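Spent part of today on the long desk by the white wall. It is one shared desk with several monitors on it, and in the last months it became a place where every cable goes to retire. (1/12)

Small background for new followers: we are the Niazi group, a small office in Prernovthorpe. I write here about how we try to keep the room in order. My English is learned late, so please be patient with my sentences. (2/12)

In February we made a cable list for the whole room. Parveen Mengal walked from desk to desk with a notebook and wrote down 258 cables. I still think there are more, because she did not look behind the cabinet. (3/12)

My part of the plan is the surface. The rule is simple to say: what belongs to the desk stays, and everything else goes in the Flonudo box until somebody asks for it. A mouse pad belongs to the desk. A power adapter without a computer does not. (4/12)

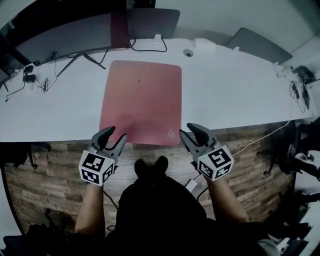
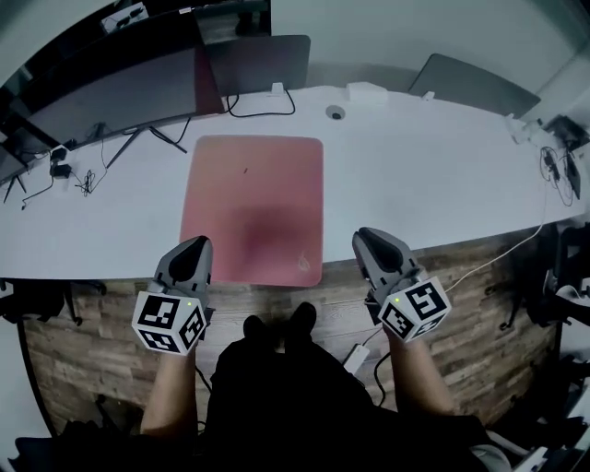
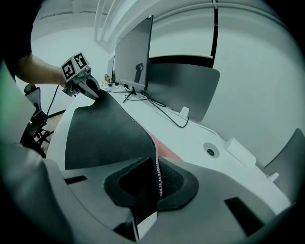
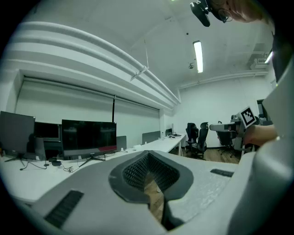 The long desk, 13 April 2026. Cables still to do. (5/12)

The pink mouse pad stays. I was asked two times if we should change all of them to gray, so that they go with the dividers. I vote no. It is the brightest color I have on this desk, and I find my place by it in the morning. It does have a small dark speck on it, so it is on my list for washing. (6/12)

How we wash a mouse pad, for those who asked last time: lukewarm water, one drop of dish soap, a soft brush, then flat on a towel for one night. Do not put it on the radiator. I did this once and the corners never came down again. (7/12)

The chair cover is a separate story. It is dark gray fabric and it closes with a zipper, and I was afraid of this zipper. My advice: open it slowly, keep the other hand on the fabric near the teeth, and lift the cover from the top edge. If you pull only from the side, the cloth gets caught. (8/12)

Now the cables. On a desk with three monitors you can have power, video and one extra for each, and they all want to lie in the same place. There is a round hole in the desk for them. I am a little ashamed how long it took me to use such a hole — in my first office I believed it was for pens. (9/12)

What I will try next is the Nurkeck clips, the kind which stick under the desk. A bag has 160 pieces and we paid 326 for two bags with delivery, which Parveen says is too much for small plastic. She is right, but they are already here. (10/12)

Question for people with long desks: do you label both ends of a cable or only the plug end? We do only the plug end now. It saves tape, but then I am under the desk with a flashlight, pulling on things and shouting "is it this one?" (11/12)

The clips go on when the pad is clean and back in its place. If you have used them on a white desk, please tell me if the glue leaves a yellow mark. Parveen wants to know before I open the second bag. (12/12)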